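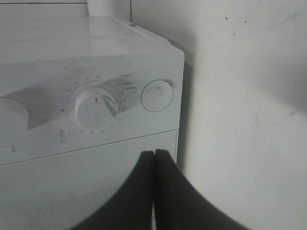

Drehknopf am Bedienfeld, weißes Haushaltsgerät

Häufige Fragen zum Wohnen im Haus Helley

Lesezeit: 4 Minuten

Stand: 19. Juli 2024

Die Antworten gelten für alle 183 Apartments. Bei Abweichungen zählt der Mietvertrag.

Wie bewerbe ich mich um ein Apartment?
Über das Formular im Mieterportal Zerkusent. Sie brauchen einen gültigen Ausweis und einen Nachweis über Studium, Ausbildung oder Arbeitsvertrag. Bewerbungen per E-Mail werden nicht bearbeitet. Sobald etwas Passendes frei wird, bekommen Sie ein Angebot, das drei Tage reserviert bleibt.

Wie lange läuft ein Mietvertrag?
Mindestens sechs Monate, höchstens drei Jahre. Eine Verlängerung müssen Sie schriftlich beantragen. Wer im Dezember auszieht, sollte die Übergabe früh vereinbaren - zwischen den Feiertagen finden keine Übergaben statt.

Was ist in der Miete enthalten?
Heizung, Wasser, Strom, Internet und Müllabfuhr. Den Rundfunkbeitrag zahlen Sie selbst. Ein Stellplatz in der Tiefgarage kostet 34 Euro im Monat und wird getrennt vermietet. Zurzeit gibt es dafür eine Warteliste.

Sind die Apartments möbliert?
Ja. Zur Ausstattung gehören Bett mit Matratze, Kleiderschrank, Schreibtisch, Stuhl und eine Deckenleuchte. Bettwäsche, Handtücher und Geschirr bringen Sie mit. Eigene Möbel sind erlaubt, die vorhandenen müssen aber im Zimmer bleiben. Einlagern können wir nichts. 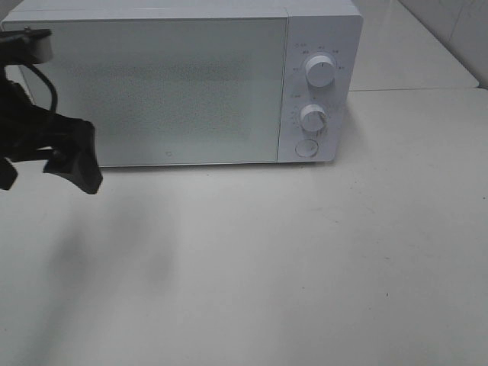 Regale dürfen nur an den Wänden befestigt werden, die im Übergabeprotokoll dafür freigegeben sind. Bohrlöcher verschließen Sie beim Auszug. Für Bilder reichen Klebehaken meistens aus.

Wie kommt man ins Internet?
Die Dose befindet sich neben dem Schreibtisch. Die Zugangsdaten von Rugemalira liegen der Schlüsselmappe bei. Ein eigener Router darf angeschlossen werden. Störungen melden Sie direkt beim Anbieter, die Kundennummer steht auf demselben Blatt.

Darf ich untervermieten?
Nur mit schriftlicher Zustimmung und nur für ein Praktikum oder ein Auslandssemester. Der Antrag muss 30 Tage vor Beginn vorliegen. Für die Miete haften weiterhin Sie. Eine Vermietung über Ferienportale ist ausgeschlossen.

Darf ich Besuch über Nacht haben?
Ja, bis zu zwei Wochen am Stück. Bei längerem Besuch melden Sie sich bitte im Büro. Gäste bekommen keinen eigenen Schlüssel.

Wann ist Nachtruhe?
Ab 22 Uhr, auch auf den Balkonen und im Innenhof. Bei Lärm sprechen Sie bitte zuerst mit den Nachbarn.

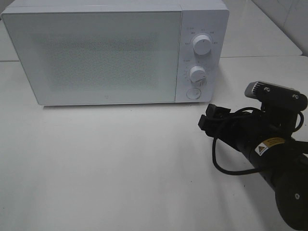 Hilft das nicht, notieren Sie Uhrzeit und Apartmentnummer und schreiben an die Verwaltung. Wir nennen gegenüber den Nachbarn keine Namen.

Sind Haustiere erlaubt?
Kleintiere im Käfig und Aquarien ja, Hunde und Katzen nein. Für Assistenzhunde gilt das Verbot nicht.

Ich habe meinen Schlüssel verloren. Was nun?
Melden Sie den Verlust sofort im Büro. Der Transponder wird gesperrt, einen neuen bekommen Sie in der Regel am selben Werktag. Außerhalb der Bürozeiten öffnet der Schlüsseldienst Somon die Tür. Die Rechnung geht an Sie.

Wo stelle ich mein Fahrrad ab?
Im Keller oder an den Bügeln im Hof. Im Treppenhaus müssen die Fluchtwege frei bleiben, dort abgestellte Räder werden entfernt.

Was muss ich beim Auszug reinigen?
Alles, was im Übergabeprotokoll aufgeführt ist: Böden, Fenster, Bad, Schränke von innen. Elektrogeräte werden ebenfalls innen und außen gereinigt.
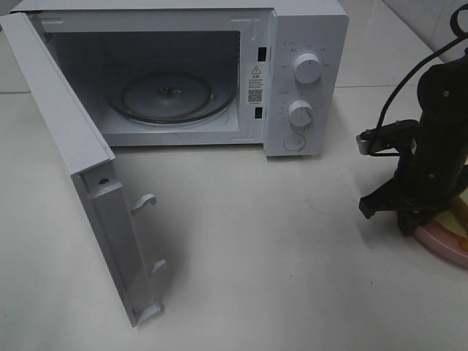 Mikrowelle mit geöffneter Tür und Drehteller aus Glas

Wann bekomme ich die Kaution zurück?
Nach der Übergabe und der letzten Abrechnung, auf das im Portal hinterlegte Konto. Prüfen Sie die IBAN bitte vor dem Auszug. Auf Konten Dritter überweisen wir nur mit Vollmacht.

An wen wende ich mich bei weiteren Fragen?
Verträge und Kaution: Faraji Makori. Reparaturen und Schlüssel: Lwazi Mathebula. Beide erreichen Sie über das Nachrichtenfeld im Portal. Geben Sie immer Ihre Apartmentnummer an.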